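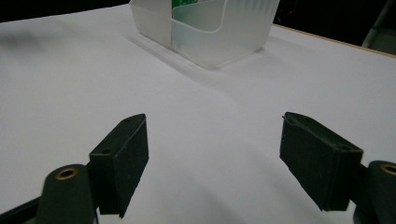

Open gripper over a white tabletop, with a frosted plastic container at the far side.

Huvumthorpe gripper recordings: data card and equipment plan

Maintained by Karlijn Prins. Budget questions go to Koen Desmet.

What is in this folder

The folder holds 162 recordings made with hand-held grippers at the Huvumthorpe bench, plus the purchase sheet for the next round of equipment. The two are kept together so that anyone asking for money can look at the recordings the money is meant to improve.

recordings/ one subfolder per recording, video and gripper width
calibration/ one file per gripper, redone after any finger change
purchasing/ quotes, the current sheet, and Triin's notes on spares
rejected/ kept until the sheet is signed off, then deleted

Recording conditions

All recordings use a white work surface and soft, even light. The camera rides on the gripper and looks down past the fingers. Containers and small items come from the shared shelf. Operators were Triin Lepik and Sveva Melis.

Known problems

Finger pads wear at different rates. Recordings made late in a pad's life are tagged pad_old in the notes column. Please filter on that tag before comparing grasps.

Width readings drift on the older gripper. The calibration file corrects most of it. Eleven recordings could not be corrected and are in rejected/.

Dark backgrounds past the table edge confuse the tracking when the gripper is tilted up. A plain screen behind the bench is on the purchase sheet.

Equipment plan

The request for this round is 2,830 euros. Of that, 2,022 is the quote from Bosman for a second complete gripper with camera mount. The remaining 808 covers spare finger pads, mounting screws, the background screen and a storage case.

Dratmont also quoted for the gripper. Their price was lower but left out the camera mount, and the delivery time was longer than we can accept if recording is to start again in April. Both quotes are in purchasing/.

Not in this request: a robot arm, a new computer, extra disks. The arm belongs to the Bisville budget and should not be added here. Godelieve Wuyts has the Bisville figures.

Order of buying

1. Spare pads and screws. These can be ordered now from the running account.
2. Second gripper, once Koen has signed the sheet.
3. Screen and case, together, to save on delivery.

If the total has to come down, drop the case first. Do not drop the pads.

Changing the sheet

Put your initials and the reason in the last column. Leave old prices in place and add a new row below them. Prices are entered without VAT, and delivery has its own column.

Use

Internal use at Huvumthorpe and Bisville. Ask Karlijn before passing recordings to anyone else.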